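Clubs & Teams / Robotics

Posted in June – by Dalia Petrauskas

About the Drurley Robotics Club

We're a student club. We build, we program, we compete – when the entry fee allows. Started with 3 people and a box of servo motors, now we fill the back lab most evenings and have to book it like everybody else.

What we work on

Manipulation mostly. Picking things up, holding on, putting them down where they belong. Sounds easy. This year its big curved parts, smooth ones, the kind that slide out if you come in at the wrong angle. The season log has 1,431 grasp attempts in it so far and yes we write down the bad ones too.
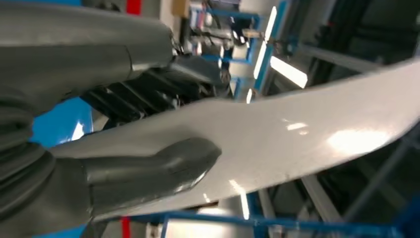
Elīna Kivi would like new members to know that you do not need to have coded before, she hadn't, and that the first month is mainly reading logs and asking why. Bring a laptop if you have one. We have spares, slow ones.

How the year goes

Fall is training. Winter we split into teams – grippers, arm control, vision – and argue about the schedule. Spring is the Toom Cup, a shelf and crate task against the clock. Last time we came in 7th, lost most of our points on placement. So placement is what we've been practicing, over and over, with green crates, a blue rack and tape on the floor for the zone. Urmas Uibo keeps the scoring sheet, ask him for the curent version and not the one on the wall. 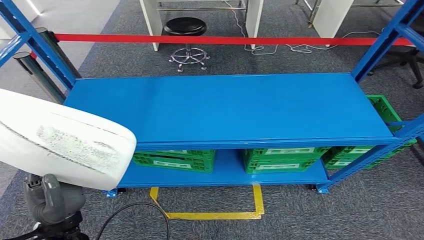
Joining

Open to all years, all majors. Come by the lab after 5 p.m., or find Ona Butkienė at the fall sign-up table. Safety talk first, takes half an hour, no arm time untill you've done it. Dues are small and can be waived, just ask.

Also looking for a mentor with motor controller experience – two hours a week would be great.

Recent from the club
– Toom Cup: our notes on the placement round
– Lotent arm control code, spring cleanup
– Parts wanted: cable, connectors, anything with bearings
– Team Delero picks its captain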